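Corn on the cob, freezer corn and what I do with the leftovers

We eat a ridiculous amount of corn in this house. From the middle of July until the first cold nights there's a paper sack of it on the kitchen floor more or less all the time, and over the years I've picked up a few habits that make it easier. Some are my grandmother's, one is from my neighbor Roswitha Aigner, who grows more of it than I do, and the rest I learned by ruining dinner.

Picking it out

Please stop peeling the ears open at the store! Once the husk has been pulled back the kernels dry out, and the next person gets your reject. Run your thumb down the outside instead. You can feel the kernels through the husk, and if there's a gap or a soft patch you'll feel that too. The silk should be brown and a little sticky at the tip. If it's black and mushy I put it back. And look at the stem end, which ought to be pale and damp. A dry brown stem means it's been sitting a while (still fine for soup, not what I want for the table).

Getting the silk off

I used to spend ages picking at silk with my fingernails. Now I either use a damp paper towel, wiping from the tip down with a bit of a twist, or I do the microwave trick. You leave the husk on, microwave one ear for 4 minutes, then cut through the stem end with a heavy knife, an inch or so up, past the widest row of kernels. Hold the other end with an oven mitt and squeeze. The ear slides out and nearly all the silk stays behind. Do use the mitt. The steam that comes out of the cut end is no joke, and I have a little scar on my wrist from the summer I thought I was quicker than steam.

Boiling

I don't salt the water. My grandmother swore it made the skins tough, and I've never been brave enough to test it properly, so butter and salt go on at the table. Big pot, rolling boil, corn in, lid on, 5 minutes and out. If people are late I turn the heat off and leave the ears in the hot water with the lid on, and they hold well enough for a while.

Cutting kernels without chasing them across the floor

Everybody online says to use a Bundt pan, with the cob standing on the center tube. I tried it and the cob wobbled. What works for me is laying the cob flat on a board and slicing one side off, then rolling it onto that flat side and doing the next. It can't roll away, and the kernels don't have far to fall. A dish towel under the board keeps the whole business from skating around. If you want the sweet milky stuff as well, scrape the bare cob with the back of the knife over a bowl. That goes straight into chowder or cornbread.

Freezing

Blanch the whole ears, cool them in ice water, dry them really well, then cut. I spread the kernels on a cookie sheet and freeze them at about 200 grams to a bag once they're hard, which suits a pot of soup for us. Press the bags flat and file them upright like folders. Write the month on them, too. I found a bag last December with nothing on it at all and it tasted like the inside of the freezer.

Don't toss the cobs

Three or four bare cobs, an onion, a bay leaf and enough water to cover, simmered for an hour, gives you a lovely sweet stock. Roswitha makes her risotto with it and I've copied her ever since.
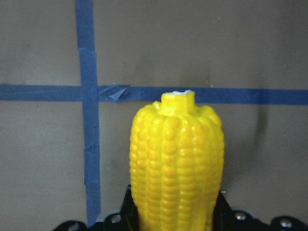
Glossy yellow toy corn, no silk to pick off.

Corn in your teeth, corn on your shirt

Butter stains first. Rub a drop of dish soap into the spot before the shirt gets wet, leave it until you've cleared the table, then wash as warm as the label allows. Check it before it goes in the dryer or you'll bake the grease in. For little kids (or anyone with braces) I cut the kernels off in long slabs that stay stuck together, and they get to pick them up with their fingers.

Those small metal corn holders always end up loose in the drawer, stabbing somebody. I push mine into an old wine cork, two to a cork, and they've stayed put all summer. The bread drawer tips are next, as soon as I've finished cleaning mine out.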